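Tue 1 March

Budget day, more or less. Dumisani Mokoena wants the equipment list for the next stretch by the end of the week, so I'm writing down where my head is before I forget half of it (again!). The short version: I want 3 more hand-held grippers, a pile of spare finger pads, and no new arm until the fall. The long version is the rest of this page.

Towel folding is what I keep using to think this through, mostly because it's the job that eats the pads. Cloth on a desk is a really nice test - soft, cheap, and different every single time - and people's real desks have shelves and mugs and boxes on them, so you get all the awkward reaching thrown in for free.
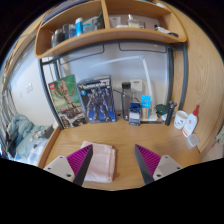 Folded pink towel lined up between the fingers, desk left as it is.

So, pads. The magenta ribbed ones are the part I like best in the whole setup and also the part I'm most nervous about budgeting. Fajardo quoted us 504 for a box of finger sets, shipping included, and Dosdale came in lower but wants us to take a bigger order and can't promise the same batch of material all the way through. I'd pay Fajardo. If the stiffness changes halfway down the box we end up with two kinds of grip in one pile of recordings and I'll be the one sorting them out at night. Dumisani, if you're reading this, please argue with me about it in person and don't just cross out the line!

Base plates I'm less worried about. We can cut those ourselves as long as the screw pattern stays put, and I'd love it if we all agreed right now that the screw pattern stays put. I've put down one sheet of stock and a bag of screws, and that's plenty.

Hand-helds next. We have enough for two people to work on the same day, and only if neither of them needs a spare. With 3 more we could send kits home with people and stop trading them in the hallway. Derkside has them in stock, and their last order came in 8 days, and that was with a customs form filled out wrong (by me, sorry). I asked for a price on 3 and a price on 5 just to see, and the discount at 5 is so small it isn't worth the shelf space.

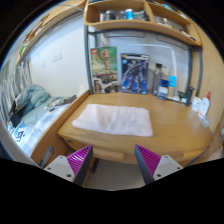

The arm is where I've changed my mind since January. I was all set to ask for a second one, and I had the floor plan drawn and everything, but then I went through the calendar and the one we have sits idle most mornings. What it's short on is demonstrations to learn from, and those come from people walking around with hand-helds in ordinary rooms, bedrooms and kitchens and so on. A second arm would just be waiting in line for the same data. So I'm moving that money down to next year's column and marking it "ask again."

Storage, though, yes please. Mana (our recording server, for anyone new) is filling up faster than I guessed, mostly from wide-angle video, and I've put in 1,000 for drives. Could be less if we finally get around to deleting the duplicate takes from the first batch. I have said I will do that. I have not done that.

Still open:
Batteries - do we count them as spares or consumables? It changes which form I use.
Carry cases - the padded ones are nice but they cost nearly as much as what goes in them. Maybe tool bags?
Towels and small mats - buying our own set so people don't have to use their good ones. Mixed colors, and a few fluffy ones, as those catch on the ribs in a different way from the flat kind.
Second quote from Dosdale on the pads, small order only. Emailed them before lunch, no answer yet.

Dumisani gets the spreadsheet once the pad question is settled. Draft is in the shared folder under March.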